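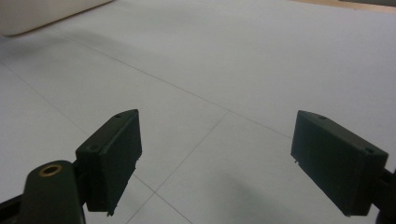
Fingers and pads

The Brallwood workshop builds its hand-held grippers in two rooms behind a bicycle repairer, and opens both to visitors one afternoon in October. I went mainly for the fingers. My own set, made at home to the same drawings, had gone through three pairs of pads by the end of summer.

The pads are dark green box shapes with a broad flat inner face, fixed through small round holes. Brallwood prints them flat side down and leaves the lower edges as they come off the bed. A few burrs stay on the corners. I asked whether these were trimmed later and was told only if they catch on cloth. The arm behind the left pad is rounded on top and carries a brass-coloured ring set into the plastic. On my build the same place is a bare hole, and it has gone oval.

With the fingers wide open, the inner faces lean towards each other. I had been correcting this on mine with a shim, which now seems to have been a waste of a shim.

Printing and fitting

The printer is a second-hand Jarnau with a replaced hot end. Layer height is not recorded on the drawings, and two members gave me different answers. Inserts go in with a soldering iron set lower than I use at home, held upright in a drill stand. Each arm is left to cool under a steel block for 15 minutes before anything is bolted to it.

The linkage is cut from flat black bar bought from Rahimi, who will sell short lengths over the counter.

The test bench

Finished grippers go on a cycling rig driven by a Junton motor and a bent crank. The target is 200 open-and-close cycles with no visible play at the pivot. The one running during my visit had reached 181 when a screw backed out of the bracket. It was refitted with thread lock and the count started again from zero.

Practical notes

Doors open at 2. The entrance is through the yard, and the step is high. Tea is in the front room, away from the printer. Copies of the drawings can be taken away on paper; the arm drawing still shows the old hole diameter, so check it against the corrected sheet pinned by the door.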